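Planning & Control | Interviews

The planner inside Gellulell spends most of its time throwing paths away. According to Emese Erdős, who leads motion software at Tosance, that is the intended behavior. A query comes in with a start pose and a goal pose for the gripper, the sampler proposes joint configurations, and a checker rejects whatever collides with the kitchen. What survives is shortened, smoothed and given timing.

"People ask how we find a path," Erdős said. "Finding one is cheap. The checker takes the time. When we profiled the old release, the sampler was barely visible in the trace."

The old release kept the whole room as one collision mesh. Every cabinet door, every handle and every hanging ladle was tested at each step along each candidate edge. The current version splits the room into 419 convex pieces, computed once when the scene is loaded, and stores them in a tree. A query against a far wall ends at the first or second level. A query near the counter goes deeper.

Oğuzhan Karakaya wrote the tree code. He works on Kun, the scene layer that sits under the planner and hands it geometry, and he is blunt about what the split costs. "A convex piece is always a little bigger than the thing it covers. Plates are bad. The inside of a shallow rim gets filled in, so the planner believes the plate is a solid puck. If you want to put something down on it, the goal pose is in collision before you start."

The fix was to let the task layer name pairs of objects that are allowed to touch. For a placement, the held object and the target are checked against their original meshes, and everything else is checked against the convex set. Karakaya would like to remove the exception and has not found a way to do it.

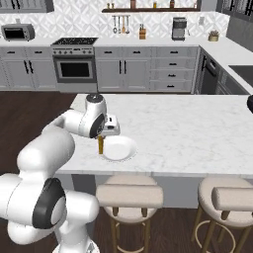
Vol. 2, No. 2

Much of the discussion at Tosance this year has concerned short motions over a countertop, with the fingers pointing down and a narrow upright object close to a plate. Erdős described them as harder than they look in simulation. The arm has to come in over the island from one side, so the elbow tends to end up low, and many of the solutions the inverse kinematics returns put a link close to the marble.

"You get a list of joint solutions for the same gripper pose," she said. "The naive thing is to take the one nearest to where you are. Then the next motion has to flip the elbow, and the flip needs room you don't have. We score the list against the next two goals now. It is a small change and it removed a whole category of bug reports."

The scoring function has three terms: joint distance, clearance of the forearm above the work surface, and a penalty near the wrist singularity. The weights are set by hand in a text file. Asked whether they ought to be learned, Erdős said she preferred a number she could read.

Tall, thin objects raise a different issue. The controller closes the fingers under a force limit, and in the simulator the contact solver runs at a fixed step. If the step is too coarse, the two finger contacts are resolved in different iterations and a slim cylinder picks up a sideways velocity that no real bottle would have. Karakaya's team first tried raising the friction, which hid the problem for boxes and made it worse for cylinders. They then moved contact to its own inner loop and left the rest of the scene on the slower one.

"The outer step does not care," he said. "A cabinet is a cabinet. Only the things near the fingers need the fine step, and we already know which those are, because the planner told us."

Regression testing is handled by Fonier, an in-house tool which replays 770 stored queries against each build. Each has a fixed random seed. A build fails if any query that used to be solved is now unsolved, or if the resulting path passes closer to an obstacle than the margin written in the query. Path length is logged but does not fail a build. That was Erdős's decision, taken in December after a week in which the team kept rejecting good changes over paths that had grown by a few millimeters.

Karakaya disagrees with her on it. "Length creeps," he said. "You accept a little each time and then somebody watches a replay and asks why the arm goes over the top." He keeps a separate plot of total path length and posts it to the team channel when the line moves.

The next item on the list is replanning while the arm is in motion. At present Gellulell plans, executes and then plans again, with a full stop in between. Erdős wants the second query to begin from a predicted state a short time ahead, so that the new path can be joined to the old one at speed. The joining code exists on a branch. It does not yet respect the jerk limits at the seam, and she would not give a release for it.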